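I've been meaning to write about our December swap night since, well, December. Sharada Varghese talked me into trying her Nandutum tea (smoky, a bit like campfire) and I came home with 25 bags of it and no room in the cupboard!

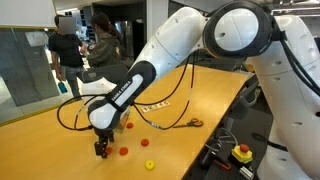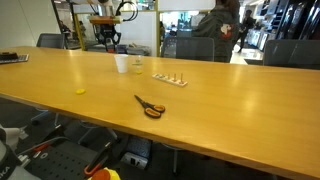
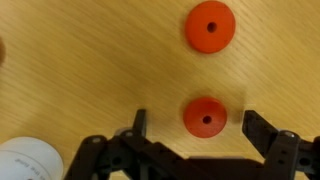
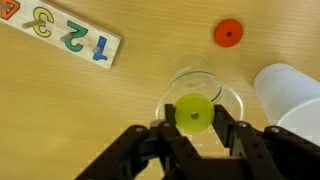 Page last changed: Jun 5, 2024

So, the next swap. Bring up to five teas you're tired of, in any packet you like, and take home whatever catches your eye. I'm still hunting for the Assunção black that sold out on me twice, and I'd trade my whole stash of mint for it. Loose leaf is fine but please write the name on the bag, I beg you. Last time I drank something mysterious for four days and I still miss it. Doors open after supper, and Sharada is baking again.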